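Brillow puts folding advice to the test and keeps only part of it

STIRKGATE, March — Brillow, the household advice service based in Stirkgate, has published its guide to folding everyday clothes. It covers 20 methods collected from readers, and recommends 3. The rest took too long, or left a stack that slid over when someone opened the drawer.

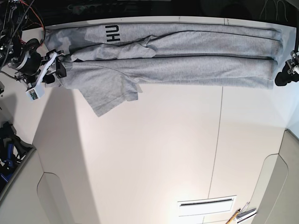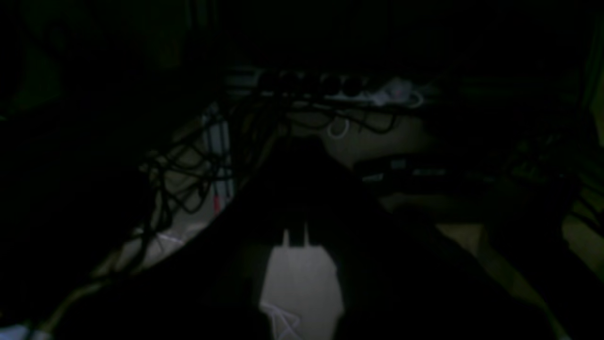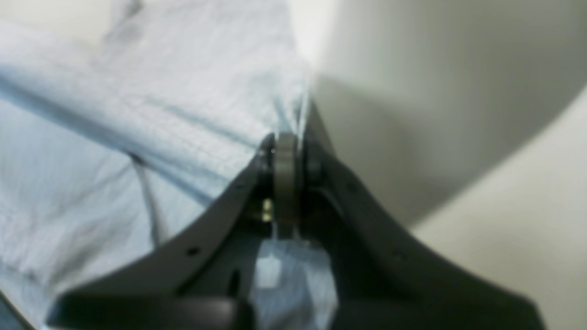
Clothes and cables at the folding table. First picture: grey cotton clothing with black lettering. Last picture: light blue fabric with a fine check.

Brillow asked 265 households in and near Grestdale how they deal with clean washing. Most said they had tried a folding system at some point and given it up within about 2 months.

"We have all been promised a calmer life by way of a T-shirt," said Malsha Samarakoon, who edited the guide. "I folded mine into little upright parcels for weeks. My drawers looked lovely and I was late for work."

The guide is hardest on sweatpants and other soft knits. Rolling is often said to save space, but Brillow's testers found that thick cotton rolls came undone and took up as much of the drawer as a flat pile. The advice is to lay one leg over the other, fold twice and stop.

Shirts get a longer section. Folding boards are judged "fine if you already own one". Janaka Jayasinghe, who tested the shirt methods, was not won over by claims that a careful fold can replace ironing.

"A crease is a crease," he said. "I would hang the shirt up and save the effort for something else."

Brillow makes no claim that the guide will change anybody's home. It says nothing about fitted sheets, on which the testers could not agree, and a section on socks was dropped before printing.

The Brillow folding guide is free from the Siriwardena reading room in Stirkgate, or by post on request. Press questions should go to Karthik Matubbar at Brillow, mornings only.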